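Fairweather Play Materials Group
Minutes of the meeting held 2/20/18, Room 9, Stonden building

Present: Crisóforo Palacios (chair), Marloes Smits (minutes), representatives of Brulbridge and Plidmont.

1. Previous minutes
Approved with one correction: the order number for tray liners should read 2302.

2. Sorting table, layout
M. Smits reported on the present arrangement. The green surface stays. Mixed toys are held in a shallow metal tray with a raised rim, and the three colored boxes with round holes are kept directly to the left of it. Box order is yellow, blue, pink. Plidmont asked whether the boxes could be spaced apart. Deferred until the table width is confirmed.

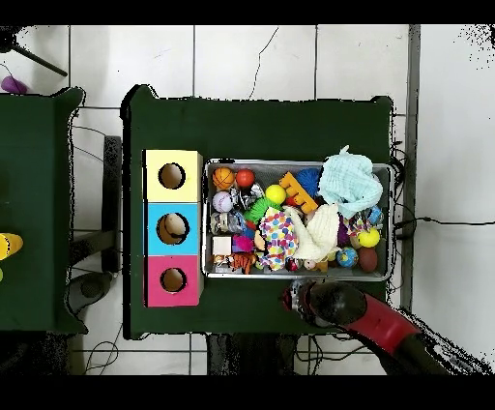 Photo: M. Smits

3. Tray contents
The chair noted that the tray is full and that balls, soft items and cloth are stored together. The light blue cloth sits over the rim at the upper right and extends onto the table. Agreed that cloth will be moved to separate storage. The basketball-patterned ball, the baseball and the yellow ball remain in the general mix. Brulbridge proposed removing the crumpled silver item and the clear plastic one. No objection.

Spiky and fringed toys: Plidmont requested a cleaning method for textured surfaces. Present practice is a damp cloth, which does not reach between the points. Brulbridge to supply a soft brush for trial.

4. Boxes
Hole diameters differ between boxes. C. Palacios asked that each box be measured and the ball sizes checked against it before labels are printed. Label stock on hand is 435, of which over 400 are the old format. Old format to be used up first.

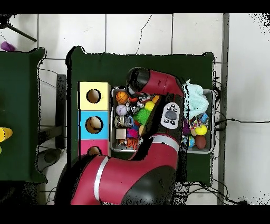 Small cardboard items were discussed next. Plidmont considers them unsuitable for a tray with hard contents, as corners crush and the items then have to be replaced. Brulbridge prefers to keep them for variety of texture. Not resolved. Both parties to send written comments to M. Smits.

5. Floor
Grout lines between the white tiles need cleaning. Referred to Stonden building services.

6. Actions
C. Palacios: table width, box and ball measurements.
M. Smits: cloth storage, circulation of comments on cardboard.
Brulbridge: brush sample.
Plidmont: revised contents list for the tray.

7. Other business
Review of the full toy inventory set for September. Meeting closed.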